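June 20, 2023
Field bench notebook, lizards and skinks

Finally a proper warm morning at Cladovness and the boards paid off! Got out there a bit after sunrise, fog still sitting in the bottom of the wash, and by the time it burned off the whole south slope was moving. Fence lizards on every decent rock, doing their push-ups at each other. I could watch that all day and have to remind myself to write things down.

Cover board check first. We put out 60 boards in March, plain untreated plywood, and they've settled nicely now. The grass under them has died back and the soil has that packed, slightly damp feel the skinks seem to love. Lifted every one, always tipping it toward me so there's a shield between my shins and whatever is living underneath. One board on the Plongate side had a young gopher snake coiled up tight in a rodent runway, and it did the full performance — flattened head, hissing, tail buzzing in the dead leaves. Lovely animal. Pointed tail, slim neck, round pupils, no doubt at all, but I still backed off a step before I'd finished thinking about it. That act works.

Skinks: western skinks under boards 7, 12, 13 and 31, and the one under 13 was a juvenile with the brightest blue tail I've seen this year. It shot into a crack before I could get the ruler anywhere near it. No tail dropped, thank goodness. I'd like us to keep it that way, so please don't go chasing them with your hands. If it runs, it runs, write "seen, not measured" and go to the next board.

Alligator lizards: one big adult under board 22, heavy jaws, fresh shed still stuck along one side. Bit my glove and hung on with real conviction. There were ticks around the ear opening, which I've put in the remarks column because we've been talking about whether to score ticks properly. I say yes. It's quick, and we already have the animal in hand.

Back at the bench by early afternoon to deal with the temperature loggers, and this is the part I was really excited about. The little logger under board 40 ran the full stretch without a gap, 784 readings, which is the first clean run we've had from any of them. The others still drop out whenever the battery gets cold overnight. I plotted the good one by hand on graph paper before putting it in the spreadsheet (I know, I know, but I see things better that way) and the shape is beautiful. The underside of the board warms up well behind the open ground and then holds the heat far into the evening.

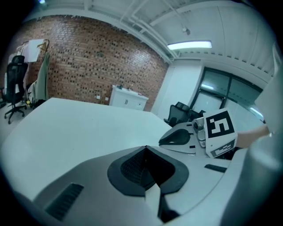
So the next question is whether the skinks are picking boards by temperature or by how damp the soil is. My money is on damp. All four skink boards today are on the lower half of the slope, where the fog hangs on longest, and the upper boards were bone dry underneath with nothing but crickets and one very annoyed scorpion. Could be chance. It's only one morning. But I went back through the spring sheets and the lower boards come up again and again.

Plan: move the good logger to board 13 and put the spare at the top of the slope, on one of the cricket boards. Also want a cheap soil moisture probe, the kind with the two prongs. The Numside one in the drawer reads the same number in a flowerpot and in a coffee mug, so please stop using it. I've put tape over the dial.

Map business. The old map has the Aguirre fence line in the wrong place, well inside where it really runs. The actual fence is 300 feet farther east, past the two dead sycamores. That means we have a nice strip of rocky ground we've been ignoring completely, and it looks perfect for side-blotched lizards. Walked it on the way out and saw several dart off, too quick for me to sex any of them. There's an old woodpile at the far end too. I left it alone, it's good rattlesnake habitat and I was by myself in low boots.

Elevation on the upper boards should be just over 2,000 feet, by the way. The sheets have it in two different units depending on who filled them in. Feet from now on.

Things to fix before the next round:
Board 18 has split down the middle, needs replacing
Short snake hook has a loose handle, epoxy is in the top drawer
More small cloth bags, turned inside out and washed, no scented soap
Pencil for the clipboard, and tie it on this time
Remarks column on the data sheet is too narrow, add a tick column while we're at it

Gloves are drying on the rail. The left one now has a neat row of alligator lizard dents in the thumb.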